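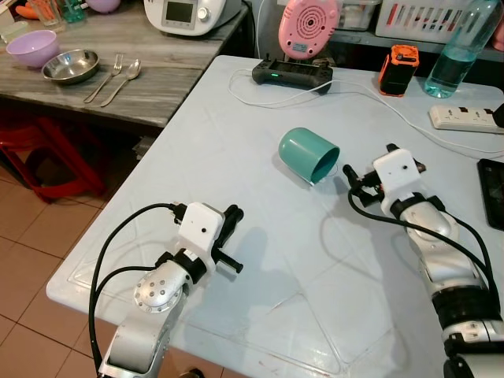

Novembro chegou e com ele a minha decisão anual de arrumar a casa antes das festas. No ano passado desisti na segunda gaveta. Este ano abro um fio, que a vergonha pública sempre ajuda um bocadinho.

8 de novembro de 2023, para constar. Se em fevereiro eu ainda estiver a falar disto, por favor deixem de me seguir.

Regras da casa: a mesa e a cozinha, e mais nada. O quarto não existe. O armário do corredor também não existe e agradeço que não perguntem por ele.

Começo pela mesa. É uma mesa azul-acinzentada, clara, comprada na Deligiannis numa fase em que eu achava que ia jantar sentada e com guardanapo. Jantei assim 3 vezes. Depois passou a ser o sítio onde as coisas esperam por mim.

O copo turquesa, por exemplo. É de plástico, tem o fundo arredondado e passa a vida deitado. Já lhe perdoei. Há dias em que também eu tenho o fundo arredondado.

Depois há a régua de tomadas branca, que ocupa a mesa com a confiança de quem paga renda. Devia estar no chão, atrás de qualquer coisa. Mas no chão eu não chego às tomadas sem me pôr de joelhos, e a minha fisioterapeuta e eu temos um acordo sobre isso.

Garrafa de água pelo meio. Nem cheia nem vazia, claro. Nesta casa nunca se acabou uma garrafa de água, abre-se a seguinte e a anterior fica para a história.

O comando preto com o cabo branco: fica. Tem uma luzinha verde e é a coisa com mais energia nesta divisão, incluindo a autora.

A Vasiliki Sarantis (irmã emprestada, opiniões próprias) respondeu-me em privado: «Uma mesa só deve ter em cima aquilo que se usa na mesa.» Vasiliki, eu uso tudo na mesa. É onde está tudo.

Ela mandou-me depois o método Drivulora, um PDF de 109 páginas sobre como ter menos coisas. Li o índice. Há um capítulo inteiro sobre clipes.

Intervalo para café. O café conta como arrumação porque esvazia a lata.

Voltei. Passemos à cozinha, que é comprida, estreita e tem azulejo branco na parede com uma barra de mosaico castanho-avermelhado por cima. O senhorio chama-lhe «um apontamento». Eu chamo-lhe barra castanha e convivemos.
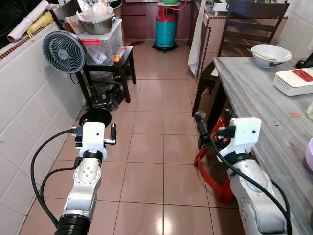

O problema desta cozinha é que tudo o que não cabe em lado nenhum fica encostado à esquerda. Ninguém decidiu isto. Foi como nas praias, alguém pôs a primeira toalha.

A ventoinha de pé. Em novembro. Não há defesa possível, mas também não há outro sítio, e eu recuso-me a pô-la no armário do corredor, que como sabem não existe.

Logo atrás está o banquinho de madeira escura, que herdei da Gudrun Öberg quando ela se mudou para Nakow. «É para te sentares a descascar batatas», disse ela. Gudrun, em cima do banco está uma caixa. Em cima da caixa está uma taça de inox. Em cima da taça estão sacos de plástico. As batatas descasco-as de pé.

Reparem que isto não é desarrumação, é arquitetura. Pus cada andar em momentos diferentes da minha vida e com convicções diferentes.

A caixa transparente, aliás, foi comprada para eu ver o que tinha lá dentro. Vejo pacotes brancos. Sei exatamente o mesmo que sabia antes, só que agora sei com transparência.

Proposta da Vasiliki: etiquetas. Proposta minha: abrir um pacote por mês, como um calendário do Advento sem prazo.

Debaixo do banco há uma caneca preta. Passei uma semana à procura de uma caneca preta. Não vou comentar mais este assunto.

E por cima da parede, na prateleirinha onde o azulejo acaba, um rolo de papel branco e um saco amarelo todo amarrotado. O rolo era para forrar gavetas. As gavetas continuam nuas e o rolo continua lá em cima, a envelhecer melhor do que eu.

O saco amarelo é da mercearia de Tesville e guardo-o porque «pode dar jeito». A minha mãe tinha um saco desses cheio de outros sacos. Eu jurei que nunca. Ver o ponto sobre a taça de inox.

Ao fundo, a botija de gás, azul-esverdeada com a parte de cima vermelha, em cima de uma base preta com rodas. É o único objeto da casa com plano de mobilidade. Quando eu for velha quero uma base destas.

Pergunta de uma seguidora: «E a cadeira vermelha?» A cadeira vermelha é de plástico, vive junto à mesa e é onde pouso o casaco e, às vezes, a dignidade. Não entra no inventário.

Balanço provisório: 16 publicações de conversa e 2 decisões tomadas. A primeira foi que a régua de tomadas sai da mesa. A segunda foi que sai amanhã.

Mudei de ideias e vou fazer pelo menos uma coisa hoje. Prioridade: superfícies lisas. A página 12 do Drivulora diz que o olho descansa numa superfície lisa. O meu olho está reformado há anos, mas vamos a isso.
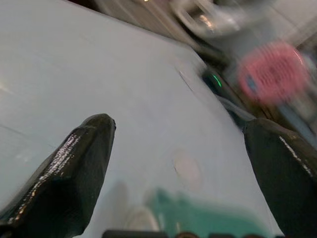
Uma superfície lisa, no meu caso, dura por volta de quarenta minutos. Depois aparece um envelope. Depois o envelope chama os amigos.

A Gudrun acaba de escrever de Nakow a perguntar pelo banco. Respondi que está ótimo, muito usado. Mandou um coração. Sinto-me péssima.

Plano para esta noite, por ordem: lavar a caneca preta, descer o rolo de papel, deitar fora o saco amarelo.

Correção: descer o rolo de papel e guardá-lo dentro do saco amarelo. Estão a ver como ele ia dar jeito?

A Vasiliki quer vir cá no fim do mês «só para ajudar a destralhar». Traz caixas. Caixas, Vasiliki. Transparentes, com trinco vermelho, que estavam em promoção.

Aceito sugestões sobre onde pôr uma ventoinha no inverno. Já me disseram «na garagem» e fico muito contente por quem tem garagem.

Vou jantar. Na mesa, ao lado da régua de tomadas, que amanhã sai.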